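Clearing Procedure

The rental agreement for the unit at Fistodano ran to 100 pages, and she read all of them in the first week. Section 2 covered the kitchen. It said that the table was to be cleared within one hour of each meal, that no tableware was to be stacked wet, and that losses would be charged at replacement cost. The inventory listed every item by color and diameter. It did not list the chips and hairline cracks, so she wrote those in by hand and mailed the sheet back to Van Hecke, the managing firm. They returned a copy with a stamp on it.

She had worked for 100 nights at the Darkum pumping station before taking the unit. The work there was shutdown work. A pump is not simply turned off. The discharge valve is closed to a set point, the motor is stopped, the suction side is isolated, the casing is drained, and each step is entered in the log with a time. She saw no reason to treat a table differently.

Her procedure was as follows. Scraps were gathered first and put in one small bowl, so that the remaining pieces could be handled without spilling. Cups came next, tipped to check for liquid. Bowls followed, smallest inside largest where the curves allowed it. Chopsticks were taken as a pair and never singly. The tray was lifted last, wiped on both faces, and stood on its rim against the wall. The full sequence took her eleven minutes with the rack empty and fourteen with the rack in use.

Her brother had lived in the unit before her. The lease had passed to her with the tableware still in the cupboard and his name still on the mailbox. He had not followed any sequence. He washed what he needed and left the rest, and on the phone he used to describe the table to her as if it were weather: clear toward the window, heavy near the wall.
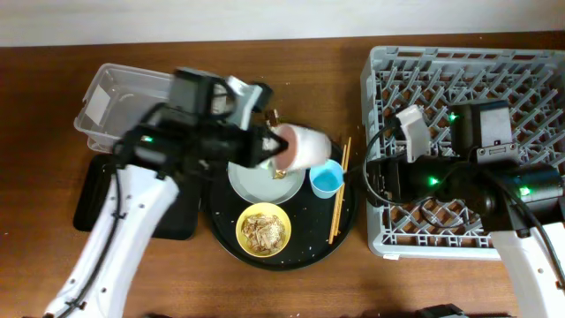
On Monday she varied the order for the first time. She took the cups before the scraps. The result was a loss of four minutes, most of it spent picking shreds out of the wood grain with a fingernail. She entered this in the notebook under Deviations, with the cause given as "operator."

The notebook was a Cetus, 500 leaves, ruled, with a sewn spine. It had also been in the cupboard. The first nine leaves were in his writing and dealt with food only. He had recorded what he cooked and, beside it, whether it was worth cooking again. Most entries said no. One said "yes, but for two." She had started her own log on the tenth leaf and numbered the pages from there.

The pink cup was the difficulty. The inventory gave it as one of a pair, the other being blue, and the two would not nest in either direction. Stacked, they rocked. Side by side on the rack they took the space of three bowls. The practical course was to keep one in service and store the other. She tested this for a week with the pink cup in the cupboard and found that the sequence dropped to ten minutes with no deviations.

She wrote the figure down and underlined it — a good figure, the best in the log.

Van Hecke carried out the July inspection at nine in the morning. The inspector checked the taps, the window seals and the drain, then opened the cupboard and went down the inventory with a pencil. Everything was present. He asked whether both cups were in use, because the form had a box for it.

She said they were. After he left she took the pink cup down, rinsed it, filled it with water and set it on the table across from the blue one. She sat for a while. Then she opened the notebook to the current page and wrote the time, and under it, fourteen minutes, rack in use.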